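Droredham Cell Group
Minutes of the gripper comparison meeting, September 12, 2019

1. Previous minutes
The minutes from May were accepted with one change. The cycle total for the Moletti fingers should read 2,035.

2. Bagging task
The group went over the task: snack packets and a paper shopping bag, two arms, one camera on each wrist.
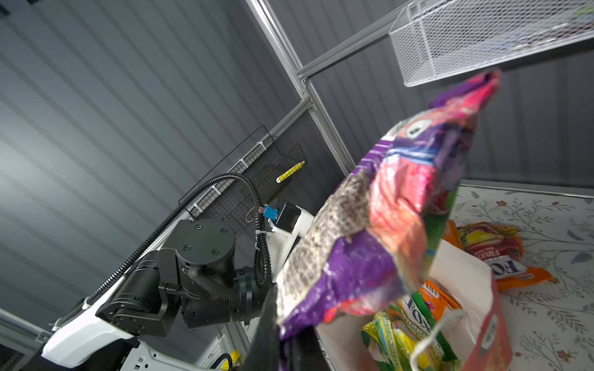 Minutes taken by the recording secretary, Droredham Cell Group

Glossy wrappers are still the hardest items to judge from the wrist view. The group agreed to score a grasp only when the packet is held clear of the tablecloth. The Palamarchuk fingers have now done 1,177 cycles on this task, with 171 drops logged. The Moletti log has to be re-scored under the same rule before the two are compared. 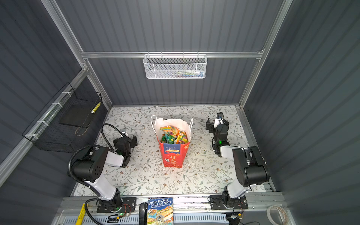

The fixed camera stays where it is -- both arms and the bag are in view, and moving it would mean a new calibration. Predham has quoted for a second controller. No decision was made.

3. Bag handles
Rope handles were raised as a snag risk on approach from the side.

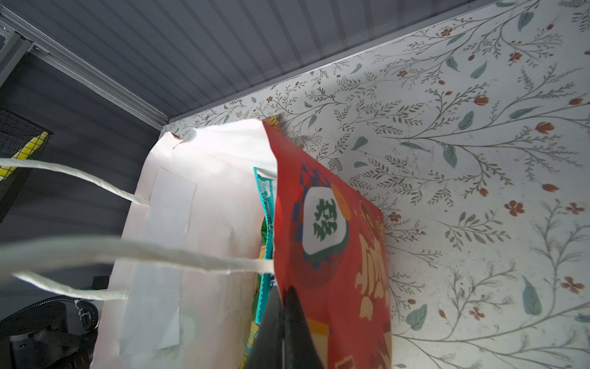
Approach from above will be the default for the next 100 cycles with each finger set. Grip force stays the same for both.

4. Actions
Re-score the Moletti log.
Ask Predham for lead time on the controller.
Order spare Palamarchuk finger pads.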